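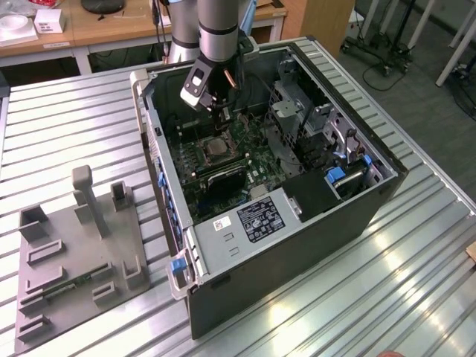

Step 1. Fix the tower and the holder plate to the table

I write this page for people who want to try PC disassembly with a robot arm in a small shop. My arm is standing in the shared workshop in Grorkdale, on the table with aluminum rails. The tower is an old office machine, and I lay it on the side with the open part up. Take off the side panel by hand before you begin. I tried to let the arm do it in February and I lost two weeks, so I do not recommend to start there.

The tower must not move. If it slides only a little, all your taught points are wrong. Push the case against a stop on one side and clamp it on the other side. A piece of wood is good for this because it does not scratch the paint and you can cut it again when the next tower has another size. Do not clamp on the thin sheet metal in the middle of a side, it will bend.

The plate for the removed parts goes to the left of the tower. I printed it in gray, with a separate holder for each kind of part. Memory strips go in a groove, small boards stand up in the slotted block. The file is named Jareck plate, after the first arm we had, and the name stayed. Print it with four walls. With two walls the holders broke when the gripper pushed a bit too low.

Step 2. Find the zero point

Choose one corner of the case which the gripper can reach without turning the wrist too much. Close the fingers and move down slowly in jog mode until a sheet of paper between the finger and the metal is just held. Save this position as the origin of the case frame.

Do the same for the plate, but use its own origin. In the beginning I used one origin for both. Then each time I changed the tower I had to teach the plate again also, and this was a stupid waste of an evening.

Step 3. Teach a safe height

Before any other point, teach the height where the arm can travel in every direction and touch nothing. Look for the highest thing in the work area. With my setup it is not the tower, it is the tall post on the printed plate. I forgot it and broke two posts.

All moves between the case and the plate go like this:

Up to the safe height, straight.
Across to the point over the target.
Down to 200 mm over the case floor, normal speed.
The rest of the way down, slow speed.

Inside the case I permit only straight vertical moves for going in and out. The drive cage and the heat pipe are both easy to hit from the side. A joint move can make a curve that you do not expect, so please use the linear move command.

Step 4. Prepare the case

Many office towers use colored plastic tabs for the parts which can be opened without tools. On mine they are blue. Go through them one time with your fingers, open and close, and feel how much force each one needs. Old plastic becomes hard. If a latch is too stiff for you, it is too stiff for the gripper.

Disconnect the power cord, then hold the power button for a few seconds. Leave the power supply closed. We remove it as one piece and never open it, with robot or without robot.

Pull the loose cables to one side and tie them. The arm does not see a cable. One time my gripper caught a drive cable and lifted it together with the memory, and the controller did not stop because the force was still under the limit.

Step 5. Set the grip force

Start with the lowest force and take an expansion card. It is bigger and stronger than memory and you can hold it by the metal bracket. Open its lock first. Then grip, lift only a few millimeters, and stop. Look if the card comes out level. If one end stays in the slot, go back down and move the grip point nearer to that end.

Hậu Văn helped me with the finger pads. His advice was to glue thin rubber on the inside and to cut it a little shorter than the finger, so the tip can still go between two parts. I bought the sheet from Stemico but any soft rubber of similar thickness will do.

Step 6. Run the sequence

First run it without gripping, at low speed, with your hand on the emergency stop. Second time with gripping, the same speed. Only after this I make it faster. My program for one tower has 1664 lines, but over half of it is checks and waiting times, so do not be afraid of the number.

If the arm stops in the middle, do not press resume immediately. Jog it up to the safe height, look what is in the fingers, put the part in its holder by hand, and continue from the next part in the list.

The Đặng version of the program, with the camera correction, is in the other folder. It needs a different wrist mount and I will write a separate page when mine is finished.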